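Purna Hospitality Training > Staff Room > Interviews

Setting a place: a conversation with the head of table service

February – by the Staff Room editor

Print this page | E-mail this page

The table service course at Purna takes in 15 trainees at a time, and its opening unit is given over entirely to the laying and clearing of a single place. The head of table service has taught the unit in its present form for 12 years. We met in the teaching room at the Krishnan building, shortly before the afternoon session, to discuss why so much time is spent on so small an area of table.

"People arrive expecting to carry three plates up one arm," the head of service began. "They have seen it done in restaurants and they would like to be shown how. I ask them to lay one mat, one plate and one piece of cutlery, and then to take them away again. Most find it harder than they had supposed."

The unit begins with the mat. Trainees are asked to place it once and to leave it alone afterwards. The course handbook, now in its fourth edition, allows any pattern, and the store cupboard holds a good many of them. The head of service has a preference for stripes in the early weeks.

"A stripe shows you at once whether you have laid the thing straight. With a plain mat you can be some way out and never see it until the guest sits down. I have colleagues at our Breltel site who prefer plain linen from the first day, and their trainees do perfectly well. It is a matter of habit."

The plate follows. Trainees lift it by the rim and lower it without sliding, a point on which the handbook is firm. The college owns 800 plates, the greater part of them white, with a smaller number of dark ones bought when the dining room was refurbished. Dark plates are brought out early in the course.

"A dark plate marks the table clearly and you can judge its position from the far side of the room. It also shows every thumbprint, and I regard that as an advantage in teaching. When we move on to white, the trainees are already in the way of handling a plate properly."

The third element is the tray, to which the head of service returned several times during our conversation. The unit treats it as part of the table. It has its own position beside the setting, and it is expected to remain there until clearing has finished.

"In a busy room a tray will be put down on a chair, on a window sill, on another guest's table. I want them to decide where the tray is going before they touch anything else. If the tray is right up against the mat, the hand has only a few inches to travel. A long reach across a table is where glasses are lost."
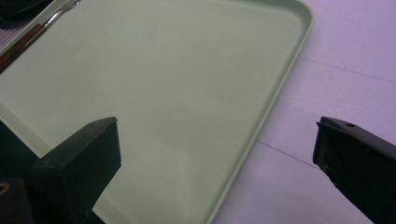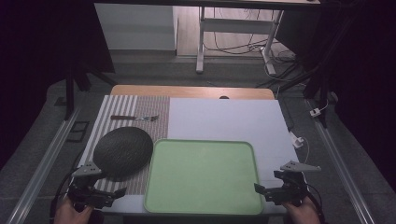

The choice of tray was itself the subject of some discussion within the department. For many years the college used round metal ones, which were handsome in the dining room and very noisy in a classroom. The present stock came through Troltine, the college's supplier of kitchen goods, and was selected after a term's trial of three different patterns.

"I was in a minority over the colour. I had asked for brown, and I was told that pale colours are easier to inspect. I must concede the point. Marks show on a light tray, and a trainee who can see a mark has no reason to leave it there. We wipe them down at the end of every session, into the corners and along the inside of the rim, and then they are stacked on their sides."

Asked about cutlery, the head of service explained that the unit uses a single fork for the first two sessions. Knives are added in the third and spoons in the fourth. The fork is moved several times in the course of a lesson: laid at the side of the plate, laid across the top of the mat as for a dessert course, and finally cleared to the tray.

"The dessert position is the one they forget. The fork goes above the plate with its handle to the left and its tines to the right, so that the guest may draw it down on the left side without turning it over. I ask them to sit in the chair and try it for themselves. Once they have done that, I seldom have to correct it again."

Clearing occupies the second half of each session. The order is fixed, and trainees are expected to say it aloud during the first week. Cutlery is dealt with before crockery, and the mat is lifted last and shaken over the tray. The head of service acknowledged that other colleges clear the plate with the cutlery still upon it, and that this is the usual practice in restaurants.

"It is quicker, certainly, and we teach it later on. In the beginning I want each object handled separately. A trainee who can set a fork down on a tray without a clatter will have no trouble with a full plate. I listen as much as I look. I can stand with my back to the room and know which table is hurrying."

The assessment at the end of the unit is a short one. Each trainee lays and clears a single place, unaided, while the head of service observes from the doorway. There is no time limit. Marks are given for the straightness of the mat, the position of the plate, the handling of cutlery and the state of the tray on completion. According to the department's register, 1017 trainees have now sat the assessment, and a second attempt is offered to anyone who wishes for one.

"I would far sooner they took a second attempt than went forward uncertain. The next unit is settings for four, and then settings for four with glassware, and any small fault in the single place is repeated all the way round the table. I have seen a very fine display of napkins ruined by four crooked mats."

The department intends to revise the handbook before the next intake. The section on mats will be shortened and the section on trays extended, with a new page on left-handed working, which the present edition passes over in a single line. Left-handed trainees have until now been advised to stand the tray on the opposite side of the setting and to reverse the order of the steps accordingly.

"That page is overdue," the head of service said. "I am left-handed myself – I learned everything the wrong way round and then had to learn it again in order to teach it."

The afternoon group had by this time begun to gather in the corridor, and the mats were still to be counted out.

Print this page | E-mail this page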